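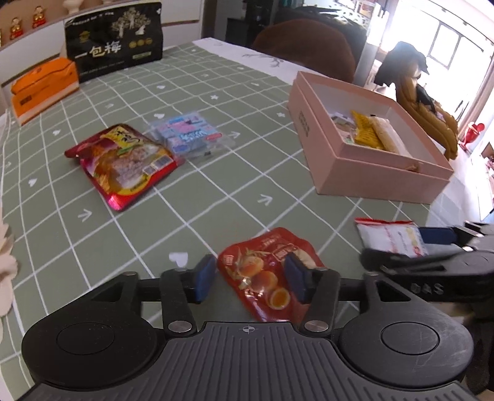

Hi all, long one from me, so get a coffee first. The snack packing task is finally in good enough shape to write up, and a bunch of you have asked how the hand-held grippers are going, so I'm doing both in one message. The short version is that we're packing snacks into a box with both hands and I'm having way more fun than I expected when I signed up to run it! The red pouch with the eggs printed on it is the kind of item I want everybody to practice on, glossy and round at the corners, because if you come at it with one fingertip pad over the pouch and the other just outside the edge, you've still got room to fix your angle before you squeeze. The other gripper can be busy with a little packet at the same time (the small white one with the red crimped top is my favorite for that) and the pink box stays open off to the right for both of them.

Somebody wrote to the list on March 5, 2020:

> Hi everyone, I joined at the last meeting and I'm trying to
> catch up. A few questions about the two-handed task before I
> sign up for a slot.
>
> 1. Does it matter what order the snacks go in the box? The
> sheet says "any order" but the scoring page on the Sekiguchi
> rules talks about a "planned sequence."
>
> 2. How long is one run supposed to take? I did a practice one
> and it felt really slow, and I was worried I was messing up
> the data.
>
> 3. What do we do when we drop something? Start over?
>
> 4. Are we still using the Tranex scripts or did we move to
> the new ones? The wiki has both and they don't agree about
> folder names.
>
> Also, I'm left-handed, is that a problem?

Great questions, and I'm answering to the whole list so I don't end up typing this five times.

Order. Any order is fine, really. The "planned sequence" bit in the Sekiguchi rules is for the other category, the one where you stack blocks to match a card. For packing, the judges only look at whether the stuff ended up in the box and whether you crushed any of it. I do like people to put at least one long item in on a diagonal, though, and then work around it, since that's what a person would do at home and it makes the later grabs more interesting. If everybody goes biggest to smallest every time, the model is going to learn biggest to smallest and then fall apart the moment somebody hands it a bag of chips last.

Time. Slow is good!! Please go slow. Our best runs so far are the ones that felt boring to do. I timed a handful of mine and they came out at 40 seconds or a bit over for a short pack, and longer when there's a big floppy bag involved. If you're whipping through it you tend to snatch, and then the wrist does a funny little hop right before the fingers close. You can see it in the plots, it looks like a tooth. I have thrown out a lot of my own runs over that tooth.

Drops. Don't start over. Pick it up and carry on, as long as it's still on the table. If it's on the floor, stop the recording and mark the run "F" in the sheet. We argued about this last semester and I was on the other side then (I wanted all the drops gone), but the recoveries have been some of the most useful stuff we've got. A run where you fumble a slippery bag, let go, turn it a bit and try again teaches a lot more than I gave it credit for. What I don't want is drops on purpose. It looks fake and I can always tell.

Scripts. Use the new ones, which live in the Skusix folder. I'm sorry about the wiki, that page is my fault, I started moving it over and then midterms happened. The Tranex scripts still run but they name folders by time and the new ones name them by run number, so if you mix them you get a folder called something like 444_444 and the sorter chokes on it. Ask me how I know. If you've already recorded with the old ones, don't rename anything by hand! Just drop me a line and I'll run the converter over it.

Left-handed: not a problem at all, we want more of you. Pretty much everything we have is right-hand-leads. Put the box on whichever side you like and write an L in the notes column so we can pull those out later.

Now some other stuff while I have you.

We're at 1,661 runs as of last night. I know some of you had a bet going about whether we'd get there before spring break, so go settle up. Not all of those are clean. I'm still going through the ones from the beginning, when we had the grip width set wrong, and I expect we'll lose a chunk.

Please check the pivot screws on the grippers before you start. They work loose, and a loose one feels totally normal in your hand right up until the fingers stop meeting straight. Quarter turn with the small driver, don't crank on it.

Use real packaging and mix it up. Shiny, crinkly, flat, puffy, things in clear wrap. I'd love more see-through wrapping in particular, the vision side hates it and that's exactly why we need it. A patterned tablecloth is great too, so if you're recording at your own place please don't go hunting for a plain white sheet. And leave the stuff at the back of the table where it is. The demo room at the finals isn't going to be tidy either.

And yes, you may eat the snacks after your slot. Just not the ones that are halfway through a set, because then the next person has to swap in something different and the notes stop making sense. If a bag gets punctured, take it out and write that down.

The Sterkeck loaner slots are on the sign-up sheet, 2 people per slot, one packing and one resetting the table. Swap jobs halfway, your forearms will thank you. If you can't make yours, trade with someone on the list before you cancel, the late evening ones are the hardest to fill.

I still need one person to help me label grasps in March. It's dull but you can do it in front of the TV. Write me off-list if you're up for it.

See you at the meeting!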